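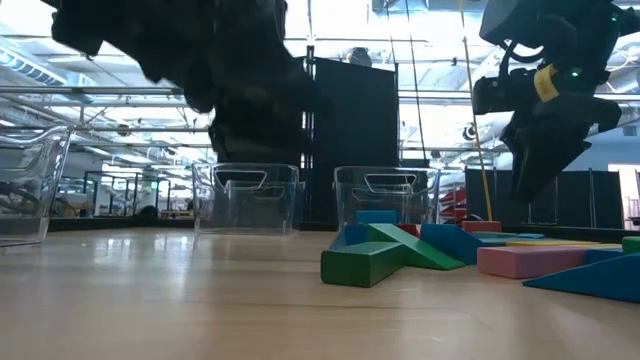

Page last changed: December, 4:40 pm

Print this page | E-mail this page

Minutes – Two-Arm Bench Group, fault review
December
Minutes taken by Josefina Tapia

Present: Josefina Tapia (minutes), Hendrik Claeys (chair), the Elten bench crew, two people from the Rivadeneira software side, and one visitor from Budach by phone for items 3 and 4.

Meeting opened at 1:15 pm. The minutes of the last meeting were accepted with one fix: the gripper pads were ordered, they had not arrived yet. (They have now. They're great!)

1. Where the block sorting task stands

Hendrik started with the good part, and it is really good. Before the fault, the block sorting job on the wooden table had reached 3000 completed picks on the two arms together, counted by the run log from the first day of the current setup. The colored blocks go from a loose pile into the clear bins, and the ramp shapes, which gave us so much grief in the fall, are now going in at almost the same rate as the plain rectangles. The triangles still slip if a finger lands on the slope. There was a lot of happy talk about this and I did not get all of it down.

The crew asked that the long blocks stay in the set. There had been a suggestion to pull them to get the numbers up. Everyone who spoke was against pulling them. They stay.

2. The fault on pick 631

This took most of the meeting. What follows is put together from the run log, the arm log and what the two operators told us, and where those disagree I say so.

The session was a normal one, with both arms live under Gorby (our coordinator program, for anyone reading this from another group). At pick 631 of that session the left arm was given a place move over the middle bin, and the right arm was given a pick from the pile. Both moves were fine taken alone. The left arm should have stopped above the bin, opened and waited for the right arm to report clear. It opened, and then it carried on toward the right side of the table at full travel speed without waiting.

The operator at the desk saw it go and hit the stop. The log shows both arms halted 212 milliseconds after the button signal. The left forearm had already touched the right gripper housing by then. Nobody was inside the marked area, nobody was hurt, and the bins stayed on the table. A few blocks ended up on the floor.

Damage found so far:

- A scuff on the right gripper housing, cosmetic.
- One cable clip snapped on the right arm. The cable itself passed its continuity check.
- The left arm's wrist joint reads slightly off its zero. It has been re-zeroed once and drifted again, so it is not cleared for use.

The second operator remembers the right arm moving as well when they met. The arm log says it was holding still over the pile. Hendrik asked that both versions go in the minutes and here they are. The joint data should settle it once Rivadeneira has pulled the full record.

3. Cause, as far as we know it

Rivadeneira went through the message record line by line on the big screen, and I have to say this was one of the most interesting half hours we've had in this room. The left arm did ask for the shared zone. Gorby did send back a "wait." Then a second message arrived carrying "clear" – with a time stamp from the pick before. It had been sitting in a queue. The arm took the newest thing to arrive and went.

So a stale message was treated as fresh. The time stamp is in every message and has been from the start, and the arm side never reads it. One of the Rivadeneira people had this on a list of things to tidy up in the spring. It has moved up the list.

Budach asked by phone whether this could also explain the two odd pauses reported last month, where the right arm sat over the pile for several seconds and then went on as if nothing had happened. Rivadeneira thinks it may well be the same queue with an old "wait" in it. They will check. If so, we had two harmless warnings and read them as slowness. It was agreed that unexplained pauses get written up from now on, same form as any other fault.

There was some discussion of whether the network was to blame for the delay. Rivadeneira said a slow network should never be able to cause a collision, whatever the delay, and the fix has to hold even on a terrible day. Broad agreement, and some applause from the Elten end of the table.

4. Safety points

Stop button. It worked, and the stopping time is inside the limit we set for the bench. Still, it depended on a person looking up at the right moment. Budach recommended a contact threshold on both arms, low enough that either one halts by itself when it meets something it did not expect. The arms can do this now. It was turned up high during the work on pushing blocks into tight corners, and never turned back down. Hendrik takes that one on himself, and the crew pointed out that everyone had signed the settings sheet.

Travel speed. Agreed to cap it at half of the current value whenever both arms are live. The crew worried this would make long sessions drag. Hendrik's view is that we can earn the speed back later, and a slower session with two working arms beats a fast one with none.

Picking up dropped blocks. One of the operators described stepping in for a block on the floor during a session earlier in the month, with the arms paused in software only. This is not allowed and the rule is already on the wall, though the wording is bad – it says "stopped" and people read paused as stopped. New wording agreed: "Power to both arms off at the switch before any part of you crosses the line." Josefina to print it large.

Bins. A suggestion to swap the clear bins for solid ones, so the depth sensing would have an easier time, was put off. It has nothing to do with the fault, and changing two things at once would muddy the retest.

5. Retest plan

Everybody had ideas here and it got loud, in a good way. What we settled on:

Stage one is Gorby alone with no arms powered. Rivadeneira will feed it delayed, doubled and out-of-order messages on purpose and log every reply.

Stage two is one arm at a time on the real table with the same bad messages. The right arm goes first, as the left is waiting on its wrist.

Stage three is both arms, half speed, contact threshold on, empty grippers, nothing in the shared zone but air. Two people at the desk, one of them with a hand on the stop and no other job.

Stage four brings back the blocks. The set is to be the same mix of shapes as before so the results can be compared. The crew asked whether they could tip the blocks out in a loose pile as usual or should lay them out by hand. Loose pile, please.

No stage starts until the one before it has been signed off by Hendrik and by one person from Rivadeneira. Budach would like to be on site for stage three and we would be very glad to have them.

6. Other business

The visitor from Budach asked if our write-up could be shared with their own bench group, who use a similar shared zone scheme. Yes, with pleasure. It would be wonderful if somebody else could skip this particular afternoon.

The Elten crew would like it noted that the desk operator's quick hand saved at least one wrist joint, probably two. So noted, with thanks from the whole room!

The new gripper pads will be fitted after stage four and not before (see bins, above).

Somebody has left a torque wrench on the windowsill by the sink. Please claim it.

Actions

Rivadeneira: reject any zone message older than the current pick; pull full joint data for pick 631; check the two pauses against the queue record.
Hendrik Claeys: contact threshold back on, both arms; speed cap; new settings sheet that shows the old value next to the new one.
Elten crew: replace cable clip; wrist joint check on the left arm, with the maker's service desk if it drifts a third time.
Josefina Tapia: new sign; share the write-up with Budach; add "unexplained pause" to the fault form.

Meeting closed at 3:05 pm. The next one will be called when stage two is signed off.

Contact the Bench Group | Copyright Two-Arm Bench Group, all rights reserved | Back to top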